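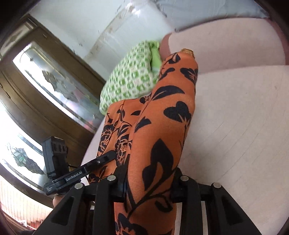
Ticket 3064
Product: Stiment pull-on lounge trousers, printed
Subject: Black print rubbing off on pale upholstery
Opened: Dec 14, 2022
Status: Waiting on customer

Customer wrote:

Hello there, and thank you in advance for reading all of this, as I do tend to go on. I bought the orange trousers with the black flowers back in October, and I have more or less lived in them ever since. They are the most cheerful thing I own and so comfortable for stretching out with a book! My trouble is with the daybed in our back room, which is covered in a pale pink fabric. Last week I found a grayish smudge on the seat, right where my knees usually end up. I have washed the trousers 4 times, always on warm with everything else, and I dried them on the regular setting. Is it the black coming off? And can I get the smudge out without ruining the pink? The daybed is a Vito, if that matters, and it was not cheap.

Support reply:

Thank you for such a thorough note, and I'm so glad the trousers are getting plenty of use. I'm sorry about the daybed. Dark prints can shed a little color early on, and warm washes with a full load tend to rough up the surface — so let's find out whether that is happening before you scrub anything.

Please dampen a plain white cloth with cool water, press it on one of the big black leaves, and rub gently for a minute. Do the same with a dry cloth on another spot. Let me know what shows up on each one, and if you can, look at the inside of the knees too, where the legs rub together.

For the daybed, check the care tag under the seat first. If it allows water, blot with cool water and a drop of clear dish soap, starting on a hidden corner. No bleach, please, and no hot water.

Customer wrote:

Dry cloth was clean. The damp one came up gray, more than I expected. The tag does allow water, and the blotting took out most of the smudge, though I can still find it if I go looking in the morning light.

Support reply:

That is very helpful. Please wash the trousers alone, inside out, in cold water, and hang them to dry. Do that twice, then repeat the damp cloth test. Until then I would keep a throw over the seat. If the cloth still comes up gray, we'll send a replacement pair from our Prokcombe warehouse, and I'll just need your size and the order number.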